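Stain remover thread: yellow marks on white cotton
Household & Laundry board, August 2023

dredora
Bought a tub of Trurkon oxygen powder after reading on here that it shifts anything. I'm not convinced. Sixteen hours' soak, a wash at 60, and I'd say the yellow is a shade paler at best.

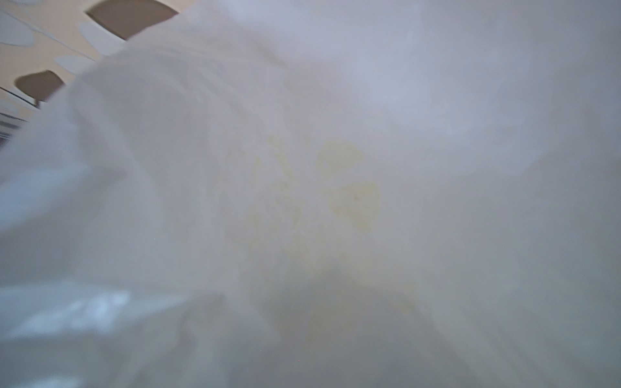 Does the powder need hot water to work?
It needs warm water to dissolve and get going, so 40 degrees is the least I'd use.

kramer41
Sixteen hours is nothing for an old mark. I give mine two days and change the water halfway.

dredora
And you've seen a stain vanish, have you? Or did it fade and you stopped looking?

kramer41
Vanished. Pillowcases, July. Believe what you like.

skoltstead
I'm with dredora. Those tubs say "800 g, lasts for ages" and then tell you to tip in a quarter of it. Bicarb and washing-up liquid did the same job for me, meaning hardly any.

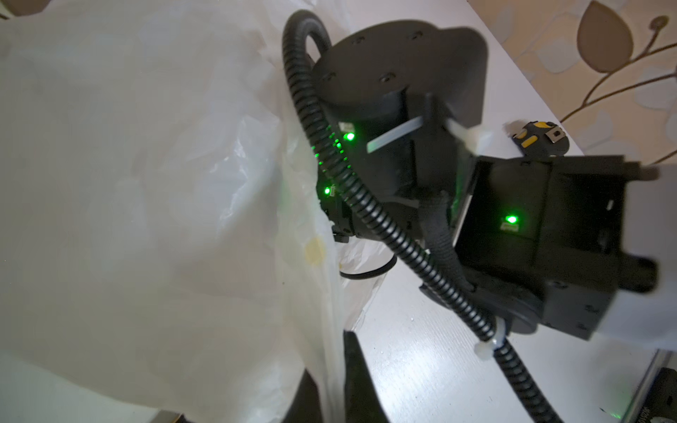
Storage is my other grumble, as everyone here swears by bagging up whites between washes. I don't see how that helps if there's still soap or sweat left in the cloth. A big white plastic bag like that one, all crumpled up on the table, will keep the dust off and that's your lot. Cotton wants air. Mine go in the cupboard on an open shelf.

kramer41
Dust is the whole point of the bag! I never said it cleaned anything.

dredora
You did, page two.

kramer41
I said it kept them clean. Different thing.

skoltstead
2,000 posts on this board about yellow marks and we still can't agree on a bag. I'm trying lemon juice on an old tea towel next. Not expecting much.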